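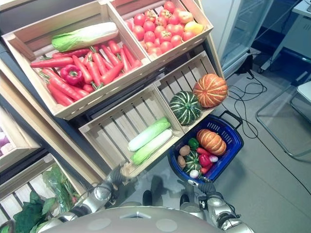
教材频道 > 商贸流通类 > 生鲜经营与管理

第四章 果蔬类商品的采后特性与门店管理

学习目标

学完本章后，学生应当能够说明果蔬采收之后仍在进行的主要生理活动，解释温度、湿度和气体成分对果蔬品质的影响；能够区分跃变型与非跃变型果实，并据此安排进货与上架的次序；能够读懂门店的损耗记录，指出损耗发生的环节；能够按照规范完成一次蔬果货架的理货作业，并填写相应的单据。

本章建议安排8学时，其中课堂讲授与门店实训的比例由任课教师根据本校条件确定。学习本章之前，学生应已掌握第二章有关商品验收的内容，以及第三章中冷藏设备的基本操作方法。

引导案例

梅西汉姆（Mesimham）是一座沿河而建的中等城市，城内的生鲜零售长期以街市为主。洛伦特（Lorente）商行在该市经营社区门店，蔬果部一向由各店自行订货，总部只负责统一结算。商行在一次年度盘点中发现，各店蔬果部的销售额相差不大，毛利却高低悬殊。最初的解释集中在进货价格上，但核对单据后可以看到，各店的供货商基本相同，价格差异不足以说明问题。

商行随后选取两家门店进行对照，于3月逐日登记到货、上架、降价和报废的情况。登记结果表明，两店的差异主要出现在到货后的第一个夜晚。甲店在收货后即将叶菜送入冷藏间，次日清晨整理上架；乙店为节省搬运，将叶菜与番茄、香蕉一并堆放在后场通道，过夜后再行分拣。乙店的叶菜在上架时外观尚可，到午后便开始萎蔫，黄叶也明显增多，理货员只得反复剥除外叶，商品的重量和卖相同时下降。此外，乙店的番茄常年存放于冷藏柜底层，顾客反映其着色不匀、风味寡淡，而门店一直将此归咎于产地。

案例中的两家门店并无设备上的差别，人员配置也相近。乙店的问题在于未将果蔬视为仍在进行生命活动的商品，各个环节的处置都沿用了包装食品的做法。请学生在学习本章的过程中思考：乙店的哪些做法应当首先改正？改正之后，哪些损耗仍然无法避免？

第一节 采收之后的果蔬

一、呼吸作用

果蔬在脱离植株或土壤之后，水分和养分的供应即告中断，但组织细胞仍然存活，呼吸作用成为其最主要的代谢过程。在有氧条件下，果蔬消耗体内的糖、有机酸等物质，释放二氧化碳和水，同时放出热量。这部分热量通常称为呼吸热。在通风不良的堆垛内部，呼吸热无法散出，堆内温度随之升高，温度升高又促使呼吸加快，品质因此迅速劣变。夏季整车运输的叶菜出现堆心发热、发黄，多由此引起。

氧气严重不足时，果蔬转入无氧呼吸，产生乙醇、乙醛等物质，出现异味，组织也会受到伤害。用不透气的薄膜将蔬菜长时间密闭包装，或在箱内堆放过紧，均可能造成这一后果。

衡量呼吸快慢的指标是呼吸强度，即单位重量的果蔬在单位时间内吸入氧气或放出二氧化碳的量。一般而言，生长旺盛的幼嫩组织呼吸强度较高，如芦笋、菠菜、豌豆苗；处于休眠状态的贮藏器官呼吸强度较低，如马铃薯、洋葱。胡萝卜等根菜类居于较低水平，在低温高湿条件下可以贮藏较长时间。门店安排订货频次时，应当以此为依据：呼吸强度高的品种宜少量多次，呼吸强度低的品种可适当延长订货间隔。

二、蒸腾与失水

新鲜果蔬的含水量很高，多数蔬菜的水分占鲜重的绝大部分。采收后水分不断散失而得不到补充，表现为失重和失鲜两个方面。失重直接减少可售数量，失鲜则表现为叶片萎蔫、表皮皱缩、质地变软、光泽减退。

失水的速度取决于商品自身和外部环境。就商品自身而言，表面积与重量之比越大，失水越快，故叶菜失水快于根菜和果菜。表皮的结构也有影响，甜椒、番茄的果面有蜡质层，对水分散失有一定的阻隔作用；胡萝卜的表皮较薄，带叶存放时，叶片会继续消耗根部的水分，因而长期贮藏前通常切除叶丛。结球白菜外叶包裹紧密，外叶失水之后内叶仍能保持脆嫩，运输和贮藏中保留适量外叶有保护作用，至上架前再行修整。

就外部环境而言，空气相对湿度越低、温度越高、风速越大，失水越快。门店陈列区往往兼有照明散热和空调送风，是全店最容易造成失水的位置。敞开式陈列的叶菜应当避开出风口，并按规定的时间间隔补充水雾。需要注意的是，喷水不能代替降温，叶片表面长期积水反而有利于病原微生物的侵染。

三、乙烯与后熟

乙烯是植物体内的一种气态激素，在极低的浓度下即可促进果实成熟和组织衰老。按照成熟过程中呼吸强度的变化，果实可分为两类。跃变型果实在成熟期间呼吸强度明显上升，乙烯释放量同时增大，采收后能够继续完成后熟，如番茄、香蕉、桃、猕猴桃。非跃变型果实没有这一高峰，采收后品质一般不再提高，如柑橘类、葡萄、草莓；柠檬亦属此类。甜椒通常按非跃变型果实处理。

这一分类对门店管理有两方面的意义。第一，跃变型果实可以在未完全成熟时采收和运输，到店后再行后熟，其上架时间应当根据成熟度判断；非跃变型果实到店时即应达到食用标准，验收时不得以“存放后会变甜”为由接收未熟商品。第二，乙烯释放量大的商品不宜与对乙烯敏感的商品混放于密闭空间。叶菜受乙烯影响会加速黄化，胡萝卜在乙烯作用下可产生苦味，黄瓜则易褪绿变黄。陈列区空间开放，空气流通较好，短时间相邻陈列影响有限；后场冷藏间相对密闭，存放时间又长，应当严格分区。

四、低温与冷害

降低温度能够抑制呼吸、减缓失水和限制微生物繁殖，是保持果蔬品质最有效的手段。但各类果蔬所能耐受的低温并不相同。原产温带的种类，如白菜、菠菜、胡萝卜，适宜在接近冰点而不结冰的温度下贮藏。原产热带、亚热带的种类，如番茄、甜椒、黄瓜、香蕉，在冰点以上的低温中放置过久，会发生生理伤害，称为冷害。

冷害的常见症状有表面凹陷、水渍状斑点、不能正常着色和后熟、风味丧失等。冷害的特点在于症状往往滞后，商品在低温下外观正常，移至常温后症状才充分显现，因此容易被误认为商品本身的质量问题。引导案例中乙店番茄着色不匀，即应首先从贮藏温度方面查找原因。

第二节预习 损耗的构成与记录

门店蔬果的损耗可分为自然损耗、机械损伤、病理性腐烂和管理性损耗。自然损耗由呼吸和失水引起，只能减缓，不能消除。机械损伤多发生于装卸、倒箱和顾客翻拣过程，伤口既加快呼吸和失水，又为病菌侵入提供通道。病理性腐烂具有传染性，应当及时剔除病果，并检查与其接触的商品。管理性损耗则包括订货过量、未执行先进先出、降价时机不当等情形。

在实际登记中，上述各类损耗常被笼统记为“报废”，使管理者无法据以改进。为此，本教材采用分项登记的方法。设某门店当日购进胡萝卜100千克，至售罄时累计剔除8千克，则该批商品的数量损耗率为8%。若剔除部分大多带有折断和擦伤，应重点检查搬运与倒箱作业；若以发软、皱缩为主，则应检查陈列位置的湿度与周转时间。同一个损耗率，对应的改进措施可能完全不同。

在贮藏实训中，学生须使用温度记录仪对后场冷藏间进行连续36小时的监测，并将记录曲线与到货、开门和除霜的时间对照。实训所用的“伦德尔（Wundel）蔬果台账”格式见本章附表，其填写说明将在第三节讲授。

关键术语

呼吸强度　呼吸热　无氧呼吸　蒸腾失水　乙烯　跃变型果实　非跃变型果实　后熟　冷害　数量损耗率

课前准备

一、走访一家社区生鲜门店，选取叶菜、根菜、果菜各一种，记录其陈列位置、陈列方式及所处环境的温度。走访前应征得门店同意，不得妨碍正常营业。

二、查阅所选品种的适宜贮藏温度和相对湿度，与走访所得数据进行比较，写出书面说明。

三、阅读本书第17页有关验收抽样的规定，复习抽样数量与抽样部位的要求，为第三节的实训做好准备。

罗莱蒂（Rolletti）职业教育教材编写组　版权所有　未经许可不得转载　|　联系我们　|　返回顶部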